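Week 6 notes: what a bin-picking rule is worth

Most cell rulebooks I get sent are long on nouns and short on checks. The Zukley guide runs to 60 pages and spends 2 of them on the bin. "Secure the workholding" is in there. Secure it against what? A rule you can't fail isn't a rule, and I'd treat it as decoration until somebody writes down a test.

For the bin itself, we use three rules in this course. Fix it so a side push can't shift it. Mark the table wherever a part has a set place. Keep cables clear of the arm's whole path, including the moves you don't plan to make.

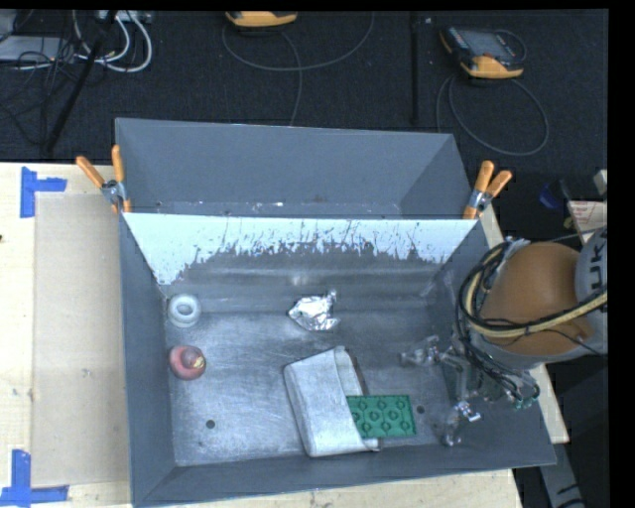
Fig. 1. Picking cell with mixed items in the front bin. Orange-handled clamps at the joins between bins, blue tape on the table at left.

Clamps are fine, but a clamp only tells you that someone put a clamp on. Push the bin by hand, then measure. Tape is the same - it shows where a thing should be and says nothing about where it is today. As for the cable bundle on the arm, read the Undetti checklist and ask who has ever failed it.

Be just as hard on success rates. Suksawat's handout asks for 200 picks with no word on which items. Foil, a soft pouch and a stiff plate are different problems, and one average over all three hides the one you care about. I'd want the count for each.

For next time: pick one rule from either guide and rewrite it so that a cell could fail it. One page.

Lalit Dixit, Deltulbridge - course notes, please ask before copying
Last updated: Tuesday, May 27, 2025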